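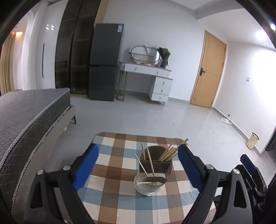

Section 4: Setting Up a Bowl Season Pick'em Pool

This section covers creating a college football bowl pool in Prulby, adding entrants, and locking picks before the first kickoff. You need a commissioner account. If you only want to join a pool someone else runs, go to Section 2.

Last revised 14 Dec 2022

Before you begin

Pools carried over from July or earlier use the old scoring table. Open Pool Settings and select Update Scoring before you change anything else. Saved picks are kept. Custom tiebreakers are cleared and must be typed in again.

Creating the pool

1. Sign in and select New Pool from the left menu.

2. Under Type, choose Bowl Pick'em. Do not choose Weekly Pick'em. Weekly pools close after seven days and cannot be converted.

3. Enter a pool name. Names can include spaces and numbers but no slashes.

4. Under Schedule, choose All Bowls or Selected Bowls. If you choose Selected Bowls, check each game you want and select Save List. Games left unchecked do not appear on the pick sheet.

5. Choose a scoring method.
Straight: one point for each correct winner.
Confidence: entrants rank their games, and a correct pick earns the points assigned to it.
Spread: entrants pick against the line. Lines come from the Hedis feed and freeze when the pool opens.

6. Set the entry limit. The maximum is 200 entries per pool. One person may hold up to four entries if Multiple Entries is turned on.

7. Select Create. The pool number appears at the top of the page, for example 3781. Write it down. Entrants need it to find a private pool.

Note: In Confidence pools, a canceled game is removed and its points are not given to another game. Final totals will be lower than the maximum printed on the sheet.

Inviting entrants

1. Open the pool and select the Members tab.

2. Paste in email addresses, one per line, or select Copy Link.

3. Select Send. Invitations that bounce are marked in red. Correct the address and send again.

If your group keeps its roster in Uvetti, export it as a CSV file and use Import Members. Only the name and email columns are read.

Setting the tiebreaker

1. Select Rules, then Tiebreaker.

2. Choose the game. The default is the championship game.

3. Choose Total Points. Each entrant types one whole number for the combined final score, such as 55. Overtime points count.

4. Select Closest or Closest Without Going Over.

Caution: The tiebreaker cannot be changed after the first entry is submitted. To change it you must delete the pool and start again.

Locking picks

Choose Lock All to close every pick at the first kickoff, or Lock by Game to close each one at its own start time. Confidence pools always use Lock All. Times are shown in the time zone of the commissioner's account.

Late entries can be added by hand from Members > Add Entry. Any game already started is scored as a loss.

Printing pick sheets

Select Print, then Blank Sheets or Completed Sheets. The Xie layout puts all games on one page. The standard layout runs to two pages and has more room for handwriting.

For payouts and final standings, see Section 5.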